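土のうつわはどうしてかたいの？

もくじ
土とねん土のちがい
形をつくる
かわかす
焼く
うわぐすり
うつわの形のひみつ
われたうつわのゆくえ
ことばの説明

土とねん土のちがい

校庭の土を水でこねて、おだんごを作ったことがある人は多いと思います。上手に丸めても、かわくとひびが入り、指でおすとくずれてしまいます。水に入れれば、どろにもどります。

ごはんを入れる茶わんや、花をうえる植木ばちも、もとは土です。でも、洗ってもどろにはなりません。校庭のどろだんごと茶わんは、どこがちがうのでしょうか。

まず、材料の土がちがいます。うつわを作るときに使うのは「ねん土」とよばれる土です。ねん土は、岩が長い年月をかけて雨や地下水にさらされ、とても細かくなったものです。つぶの大きさは、目で見てもわからないほど小さく、その多くは紙のようにうすくて平たい形をしています。

平たいつぶの間に水が入ると、つぶどうしがくっついたまま、すべって動けるようになります。ぬれた下じきを2まい重ねると、横にはすべるのに、なかなかはがせません。それと似たことが、ねん土の中のたくさんのつぶの間で起きています。だからねん土は、おすと形が変わり、手をはなしてもその形のまま残ります。この性質を「可塑性（かそせい）」といいます。

砂のつぶは、ねん土のつぶよりずっと大きく、ころころした形をしています。水を入れるといくらかまとまりますが、かわけばばらばらになります。校庭の土には砂がたくさんまじっているので、うつわには向いていません。

ただし、ねん土に砂をまったく入れないほうがよい、というわけでもありません。ねん土だけだとかわくときに大きくちぢみ、ひびが入りやすくなります。そこで、細かい砂や、焼いたうつわをくだいた粉を少しまぜることがあります。大きななべやかめを作るときには、昔からよく使われてきた方法です。

ねん土はどこでとれるの？

ねん土は、川や湖の底だった場所、岩が風化してできたおかの下などにたまっています。うつわ作りがさかんな町は、よいねん土がとれる場所の近くにあることが多いです。ねん土は重いので、遠くまで運ぶのはたいへんだったからです。焼くためのまきがとれる森や、できたうつわを運ぶ川が近いことも大切でした。

リルコムという町も、そうした町の一つです。町のうらに赤茶色のがけがあり、昔の人はそこからねん土をほり出していました。となりのパリ村ではねん土がとれないかわりに、まきがたくさんとれたので、二つの土地の人は、まきとうつわを交かんしていたそうです。

ねん土の色は、場所によって変わります。鉄をふくむものは黄色や茶色、赤っぽい色をしています。植物のかれたものがまじると、灰色や黒っぽい色になります。白いねん土は鉄が少ないものです。焼く前の色と焼いた後の色は同じとはかぎりません。黒っぽいねん土でも、まじっていた植物が燃えてなくなり、白く焼き上がることがあります。

形をつくる

ほってきたねん土は、そのままでは使えません。小石や木の根をとりのぞき、水を加えて、よくねります。中に空気のあわが残っていると形が作りにくく、かわかすときや焼くときに、こわれる原因にもなります。

形の作り方には、いろいろなものがあります。

手びねり
ねん土のかたまりのまん中に親指をおしこみ、まわりをつまみながら、かべをうすくしていきます。道具がいらず、小さなうつわに向いています。

ひもづくり
ねん土を細長いひもにして、輪のように積み上げます。ひもとひもの間を指でならして、すき間をなくします。大きなうつわも作れます。日本の縄文土器（じょうもんどき）の多くは、この方法で作られました。

ろくろ
回る台の上にねん土をのせ、手をそえて形を作ります。台が回っているので、指を当てた高さのところが、ぐるりと同じ太さになります。だから、ろくろで作ったうつわは、上から見るときれいな円になります。

型を使う
石こうなどの型にねん土をおしつけたり、どろどろにしたねん土を流しこんだりします。同じ形をたくさん作りたいときに便利です。

リルコムでうつわを作っているエヴァンゲリア・ステファヌーさんは、ろくろの仕事を朝の6時に始めます。ねん土がかわきすぎない、すずしい時間がよいのだそうです。「いちばんむずかしいのは、かべのあつさをそろえることです。見ただけではわからないので、指ではさんでたしかめます。底のすみが、あつくなりやすいですね」と教えてくれました。

かわかす

形ができても、すぐに焼くことはできません。ねん土の中には、まだ水がたくさん入っています。このまま強い火に当てると、中の水が急に水じょう気になります。水は、水じょう気になると体積がとても大きくなるので、にげ場がないと、うつわをはじけさせてしまいます。

そこで、風の強く当たらない場所で、ゆっくりかわかします。かわくにつれて、つぶの間の水がぬけ、つぶどうしが近づきます。そのため、うつわは少しちぢみます。ふちだけ早くかわくと、ふちだけが先にちぢみ、底との間に引っぱる力がはたらいて、ひびが入ります。ふちにぬのをかけておいたり、とちゅうで上下をひっくり返したりするのは、全体を同じ速さでかわかすためのくふうです。

かわききる少し前、チーズくらいのかたさになるときがあります。底をけずったり、もようをほったり、取っ手をつけたりする作業は、このときに行います。取っ手をつけるところには、どろどろのねん土をぬって、のりのかわりにします。

すっかりかわいたうつわは、かたそうに見えますが、とてももろいものです。ふちを持って持ち上げるだけで欠けることもあります。水につければ、またねん土にもどります。失敗した作品も、ここまでならこわして、もう一度使えます。

焼く

ねん土がねん土でなくなるのは、かまの中です。

火を入れると、はじめに、つぶの間に残っていた水が出ていきます。ここでは、ゆっくり温度を上げます。

さらに温度を上げていくと、べつの水が出てきます。ねん土のつぶそのものを作っている成分が、水になって出ていくのです。かまの温度が700度になるころには、この水はほとんどぬけています。一度これがぬけると、水につけても、もうもとのねん土にはもどりません。どろだんごと茶わんのいちばん大きなちがいは、ここにあります。

もっと温度を上げると、つぶの表面の一部がとけ始めます。とけたところが、となりのつぶとつぶをつなぐ役目をします。冷めるとそこが固まって、うつわ全体がかたくなります。

焼く温度によって、できるものはちがいます。

土器（どき）
低めの温度で焼いたものです。つぶの間にすき間が多く、水がゆっくりしみ出します。植木ばちのような素焼きのものも、このなかまです。

陶器（とうき）
土器より高い温度で焼くものが多く、表面にうわぐすりをかけます。あつみがあり、指ではじくと、にぶい音がします。

せっ器
高い温度でかたく焼きしめたものです。うわぐすりがなくても、水をほとんど通しません。

磁器（じき）
白い石をくだいた粉を材料に使い、高い温度で焼きます。うすく作れて、光にかざすと少しすけるものもあります。はじくと、すんだ高い音がします。

焼き終わっても、すぐにかまを開けてはいけません。熱いうつわに急に冷たい空気が当たると、外がわだけが先にちぢんでわれてしまいます。大きなかまでは、冷めるまでに何日も待ちます。

うわぐすり

茶わんの表面を見ると、つるつるして光っています。これは、うわぐすりがとけてガラスになったものです。「釉薬（ゆうやく）」ともいいます。

うわぐすりの材料は、石の粉や木の灰などです。水にとかしておき、うつわをひたしたり、ひしゃくでかけたりします。かける前は、白や灰色のどろ水のように見えるものも多く、焼いた後にどんな色になるのかは、見ただけではわかりません。

色を決めるのは、まぜてある金ぞくの成分です。鉄が入っていると、量や焼き方によって、うすい青緑色、黄色、茶色、黒などになります。銅が入っていると、緑や赤になります。コバルトという金ぞくは、こい青になります。

ふちの色が、ほかのところより明るい茶わんもあります。とけたうわぐすりは、水あめのように少しずつ下へ流れます。ふちではうすくなって下の土の色がすけ、内がわの底ではたまって、こい色になるのです。

うわぐすりをかけるとき、うつわの底の、台にふれる部分だけはふきとっておきます。ふきとらないと、とけたうわぐすりが、かまのたなにくっついて取れなくなります。家の茶わんをうらがえして、底の輪のところをさわってみてください。そこだけざらざらしていたら、うわぐすりをふきとったあとです。

うつわの形のひみつ

ごはん茶わん、皿、湯のみ、どんぶり、つぼ。うつわの形は、使い方と深くつながっています。

口が広くて浅いものは、中身が取り出しやすく、早く冷めます。空気にふれる面が広いからです。口がせまくて深いものは、冷めにくく、こぼれにくくなっています。水や油を入れておくつぼの口がせまいのは、ほこりや虫が入るのをふせぐためでもあります。
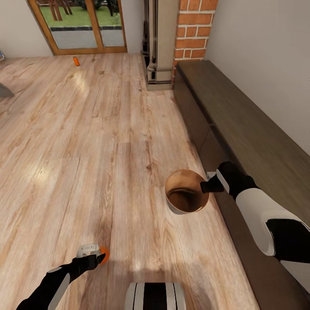 丸い形が多いのにも、わけがあります。かどのあるうつわは、かわくときや焼くときに、かどのところに力が集まって、ひびが入りやすいのです。丸ければ、力が全体に広がります。洗うときも、すみによごれが残りません。

茶わんの底についている輪は「高台（こうだい）」といいます。熱いものを入れると、うつわの横は熱くなりますが、高台は中身から少しはなれているので、それほど熱くなりません。日本では茶わんを手に持って食べるので、指をかけるところとしても役に立ちます。テーブルに置いたときに、熱がテーブルに伝わりにくいというよさもあります。

取っ手は、西洋のカップによくついています。熱い紅茶やコーヒーを入れても、指が熱くなりません。いっぽう、湯のみには取っ手がありません。手で持てないほど熱いときは、飲んでもまだ熱すぎるということがわかります。

うすいうつわは軽くて口当たりがよく、あついうつわはさめにくくてじょうぶです。どちらがよいかは、何を入れるかで決まります。

われたうつわのゆくえ

焼いたうつわは、落とせばわれます。ところが、われたかけらは、なかなかなくなりません。木やぬのは土の中でくさり、鉄はさびていきますが、焼いたねん土は、くさることもさびることもないからです。

そのため、大昔の人のくらしを調べる人にとって、うつわのかけらは大切な手がかりになります。形やもようは時代や土地によって変わるので、どの時代のものか見当がつきます。内がわのこげを調べれば、何をにていたのかがわかることもあります。

プロンドホルムの川岸では、昔のごみすて場のあとから769個のかけらが出てきました。つなぎ合わせてみると、なべ、水さし、浅い皿などにわかれました。水さしの取っ手には、作った人の親指のあとが残っていました。まだやわらかいときに、ぎゅっとおしつけてつけたのです。このときのかけらのうち214個は、今、グラノンの資料館にならんでいます。引き出しを開けて見るようになっているので、下のほうの段もわすれずに開けてみてください。

われたうつわを直して使う方法もあります。日本の「金つぎ」は、うるしでかけらをつなぎ、つなぎ目に金の粉をまいて仕上げます。つなぎ目をかくさずに、もようのように見せるところに特ちょうがあります。うるしがかたまるまで待つので、直るまでには長い時間がかかります。

ことばの説明

可塑性（かそせい）
力を加えると形が変わり、力をぬいてもその形が残る性質。

素焼き（すやき）
うわぐすりをかけずに焼くこと。また、そのように焼いたもの。うわぐすりをかける前に、一度低い温度で焼くことも素焼きといいます。

釉薬（ゆうやく）
うわぐすりのこと。焼くととけて、ガラスのまくになります。

高台（こうだい）
茶わんや皿の底についている、輪の形の台。

かま
うつわを焼くためのしせつ。まきを燃やすもの、ガスを使うもの、電気を使うものがあります。漢字では「窯」と書きます。ごはんをたく「釜」とは、べつの字です。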